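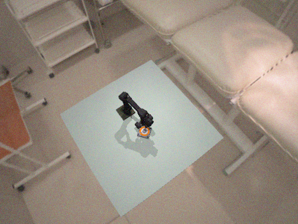 Simulated view of the cap task: arm on its mat, gripper over the orange-ringed cap.

Kavcombe Cap Task, simulated half

README, last touched in March, mostly to fix the part that told you to run a script I had deleted.

What you have downloaded

A set of simulated episodes in which a small black arm tries to deal with a small round cap on a small square plate. Everything about this project is small except the disk space. I built the real arm on a bench in the Kavcombe shared workshop over one winter, broke it twice, and wrote the simulator during the second repair. The simulator was supposed to be a stopgap. It now has more documentation than the arm does.

There are 2,177 episodes. I generated 3,000 and threw out the ones where the physics had opinions, meaning the cap ended up inside the plate, inside the gripper, or on its way to the ceiling. If you want the rejects for entertainment purposes, set keep_rejects to true in the generator config and make your own.

Names, so you can follow the folders

Brosley is the arm. Gostano is the simulator wrapper. Hollmann is the control code, which talks to either of them and is rude to both. The names came off a list Raymonde Vachon keeps for naming shop vacuums, and she would like them back eventually.

The scene

The room is a furnished interior with a beige tiled floor, white shelving and padded seating. It looks nothing like our workshop. I wanted backgrounds with some clutter in them so that a trained model would have to find the arm for itself, and the tidy room was the one that loaded without errors.

The mat is pale blue-gray and far larger than the arm needs. I kept it that way on purpose after the first version, where the arm's shadow fell across the tile grout and my detector decided that grout was a kind of cap. The shadow is soft and reads well on the mat. Please leave the shadows on if you re-render. Turning them off makes everything faster and every result worse, at least with my code, which may say more about my code.

Each episode contains:

frames/ – rendered stills, one fixed viewpoint per episode
joints.csv – commanded and simulated joint angles, in degrees
gripper.csv – opening, 0 is closed and 100 is as wide as it goes
cap_pose.csv – cap position relative to the plate, in millimeters
notes.txt – usually blank, occasionally bitter

Joint angles are in degrees because I read them out loud while debugging, and radians sound terrible out loud.

Running it

Unpack the archive next to the hollmann folder, not inside it. Copy config.sample to config.local and put in your own paths. Then run check_set before anything else. It opens every episode, compares row counts, and tells you which ones it dislikes. A clean download should give no complaints. If it complains about one episode, download that one again. If it complains about all of them, your path has a space in it.

To play an episode back in the simulator, use replay with the episode folder as the only argument. To play it back on a real arm, use replay_hw, and keep a hand on the power switch for the first 40 tries or until you trust it, whichever comes later.

Known problems

The viewpoint is high and a long way back, so the arm takes up a modest share of each still. Cropping before training is fine and probably wise. Keep the base plate in the crop, as Hollmann uses it to work out where everything else is.

The orange ring is very easy to find. A model trained on this set will get good at finding orange things, and our workshop has a box of orange clamps. You can guess the rest. There is a recolor option in the generator, and it works for every color except green, for reasons I have stopped looking into.

The renders are a little grainy. I tried removing the grain and the result looked cleaner and transferred worse, so it stays.

Simulated friction between the gripper tips and the cap is a guess. On the real arm I use strips cut from a bicycle inner tube, and I have not found a table of coefficients for that particular tube.

Contact is not reported per finger, only for the gripper as a whole. Raymonde has asked for this to be fixed. It is on the list, under the item about making the list shorter.

Use and credit

Use it for whatever you like, including class projects and arguments. If you publish something, credit the Kavcombe Cap Task and mention which version of Gostano you rendered with, as older versions had the plate too high. If you find a bad episode, send the folder number and what is wrong with it. "It looks weird" is an acceptable report as long as the number is right.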